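3장. 판매대 조립과 개장 준비

이 장은 Fluldale 마을 축제에 참가하는 분이 Clostero 접이식 판매대를 받아 자리에 세우고, Benítez 냉장 진열장과 Mokanetti 차양을 연결해 손님을 맞을 수 있게 하는 과정을 다룹니다. 자리 배정과 참가비는 1장, 식품 취급 신고는 2장을 보십시오. 복숭아 축제와 가을 밤 축제에서 쓰는 판매대는 같은 모델이며, 가을에는 차양에 옆막이 추가됩니다.

3.1 시작하기 전에

판매대는 광장 북쪽 창고에서 받습니다. 받을 때 가방 안의 부품을 확인하고 인수증에 서명합니다. 빠진 것이 있으면 서명하기 전에 창고에서 교환하십시오.

가방에 들어 있는 것
- 접이식 틀
- 상판
- 가로대와 고정 나사
- 차양 천과 차양 기둥
- 모래주머니(빈 상태)
- 가격표 꽂이
- 자리 번호판

드라이버와 수평계는 가방에 들어 있지 않습니다. 가져오거나 창고에서 빌려 쓰고, 빌린 공구는 폐장할 때 판매대와 함께 반납합니다.

주의: 조립은 반드시 2명이 함께 합니다. 틀을 펼칠 때 경첩 부분에 손가락이 끼일 수 있습니다. 어린이는 조립이 끝날 때까지 자리 밖에 있게 하십시오.

3.2 틀 세우기

1. 바닥에 분필로 표시된 자리 번호와 번호판의 번호가 같은지 확인합니다.
2. 접힌 틀을 자리 가운데에 세우고, 마주 보고 서서 양쪽 손잡이를 잡습니다.
3. 틀을 천천히 벌립니다. 경첩에서 딸깍 소리가 날 때까지 벌려야 잠깁니다.
4. 가로대를 앞뒤로 끼우고 나사를 손으로 먼저 돌려 자리를 잡습니다.
5. 네 귀퉁이의 나사를 드라이버로 조입니다. 한 곳을 끝까지 조이지 말고 대각선 순서로 조금씩 조이십시오.
6. 수평계를 가로대에 올리고 다리 끝의 조절 발을 돌려 높이를 맞춥니다.

참고: 광장은 분수 쪽으로 완만하게 기울어 있습니다. 분수와 가까운 자리에서는 앞다리를 뒷다리보다 길게 빼야 하는 경우가 많습니다. 조절 발만으로 수평이 잡히지 않으면 창고에 있는 고무 받침을 쓰십시오. 돌이나 접은 상자를 괴지 마십시오.

3.3 상판 올리기

1. 상판의 홈이 있는 면을 아래로 향하게 합니다.
2. 뒤쪽 홈을 먼저 가로대에 걸고 앞쪽을 내려놓습니다.
3. 상판 양 끝을 눌러 흔들림이 없는지 봅니다.
4. 젖은 천으로 닦고 마른 천으로 한 번 더 닦습니다.

상판이 견디는 무게는 최대 80kg입니다. 잼 병이나 주스 병처럼 무거운 상품은 가운데에 몰아 두지 말고 다리 위쪽으로 나누어 놓습니다. 상판에 올라서거나 걸터앉지 마십시오.

뜨거운 냄비나 철판은 상판에 바로 놓을 수 없습니다. 크레이프와 튀김을 파는 자리는 신청할 때 조리용 받침대를 따로 선택해야 하며, 당일 추가는 되지 않습니다.
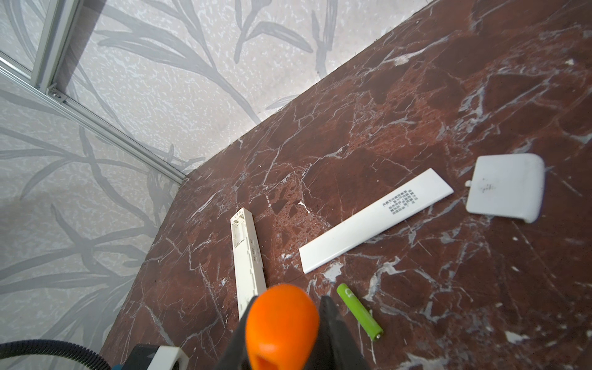
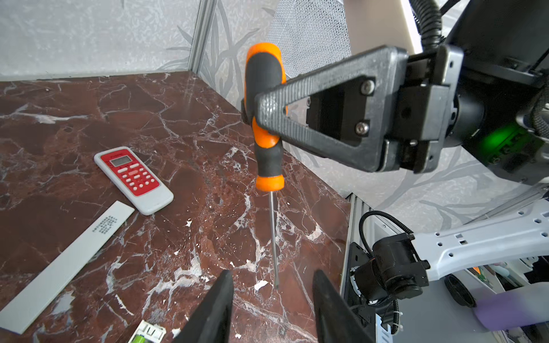
첫 번째 사진: 무늬가 있는 대리석 면. 두 번째 사진: 손잡이가 주황색과 검은색인 드라이버.

3.4 차양 설치

1. 차양 기둥을 틀 뒤쪽의 둥근 구멍에 꽂고 잠금 핀을 밀어 넣습니다.
2. 천을 바닥에 펼쳐 Mokanetti 상표가 바깥쪽으로 오게 합니다.
3. 천의 뒤쪽 고리를 먼저 걸고 앞으로 당겨 앞쪽 고리를 겁니다.
4. 모래주머니를 채워 기둥마다 하나씩 묶습니다. 모래는 창고 옆 통에 있습니다.
5. 천이 옆자리로 넘어가지 않는지 확인합니다.

경고: 바람이 강해지면 방송으로 차양을 걷으라는 안내가 나갑니다. 안내가 나오면 손님이 줄을 서 있더라도 판매를 멈추고 바로 걷으십시오. 차양을 걷은 채로 판매를 계속하는 것은 괜찮지만, 다시 펴는 것은 해제 방송 뒤에만 할 수 있습니다.

비가 온 뒤에는 천 가운데에 물이 고입니다. 막대로 안쪽에서 찌르면 천이 늘어나므로 앞쪽 고리를 하나 풀어 물을 흘려보냅니다. 이때 물이 떨어지는 쪽에 사람이 없는지 먼저 살피십시오.

3.5 냉장 진열장 연결

크림이나 생과일이 올라간 타르트, 치즈, 육가공품을 파는 자리는 Benítez 냉장 진열장을 써야 합니다. 과일만 통째로 파는 자리는 쓰지 않아도 됩니다.

1. 진열장을 판매대 왼쪽 바닥에 놓고 뒷면과 벽 사이를 비웁니다.
2. 옮긴 직후에는 전원을 켜지 말고 잠시 세워 둡니다.
3. 전선을 자리 뒤쪽 전원함에 꽂습니다. 전선이 통로를 지나면 반드시 덮개를 씌웁니다.
4. 온도 조절 손잡이를 가운데 눈금에 맞춥니다.
5. 안쪽 온도계의 바늘이 파란 구간에 들어온 다음 식품을 넣습니다.

자리마다 쓸 수 있는 전력은 500W입니다. 진열장과 조명을 함께 켜는 정도는 문제가 없지만 전기 주전자나 와플 기계를 더 꽂으면 차단기가 내려가고, 같은 전원함을 쓰는 옆자리까지 꺼집니다. 차단기가 내려간 경우에는 직접 올리지 말고 안내소에 알리십시오.

3.6 진열과 가격표

- 가격표는 상품마다 하나씩 꽂고, 조각으로 파는 것은 한 조각 가격을 적습니다.
- 무게로 파는 체리, 산딸기, 살구는 500g 단위 가격을 함께 적습니다.
- 견과류, 우유, 달걀, 밀이 들어간 식품은 가격표 아랫줄에 표시합니다.
- 시식용 접시에는 덮개를 씌우고 집게나 이쑤시개를 둡니다.
- 판매대 앞 통로에는 상자, 입간판, 의자를 내놓지 않습니다.

저울을 쓰는 자리는 개장 전에 안내소에서 검사를 받고 확인표를 저울 앞면에 붙입니다. 집에서 쓰던 주방용 저울은 검사 대상이 아니며 판매에 쓸 수 없습니다.

3.7 개장 전 점검

아래 항목을 확인한 뒤 자리 번호판을 앞쪽으로 돌려 놓으면 점검 담당이 들릅니다. 번호판이 뒤쪽을 향한 자리는 준비 중으로 봅니다.

- 경첩이 모두 잠겨 있다.
- 나사가 조여져 있고 상판이 흔들리지 않는다.
- 모래주머니가 기둥마다 묶여 있다.
- 전선에 덮개가 씌워져 있다.
- 진열장 온도가 파란 구간에 있다.
- 가격표가 모두 꽂혀 있다.
- 차량을 광장 밖으로 옮겼다.

3.8 자주 생기는 문제

틀이 끝까지 벌어지지 않음: 경첩에 모래나 마른 잎이 끼어 있는지 봅니다. 힘으로 벌리지 말고 접었다가 털어 낸 뒤 다시 펼칩니다.

나사가 헛돎: 나사산이 닳은 것입니다. 창고에서 새 나사로 바꿉니다.

잠금 핀이 들어가지 않음: 기둥을 좌우로 조금씩 돌려 구멍을 맞춥니다. 망치로 치지 마십시오.

진열장 안쪽에 물방울이 맺힘: 문을 자주 열면 생깁니다. 마른 천으로 닦고, 잘 팔리는 상품을 문 쪽에 두어 여는 시간을 줄입니다.

판매대를 접고 반납하는 방법은 4장에 있습니다.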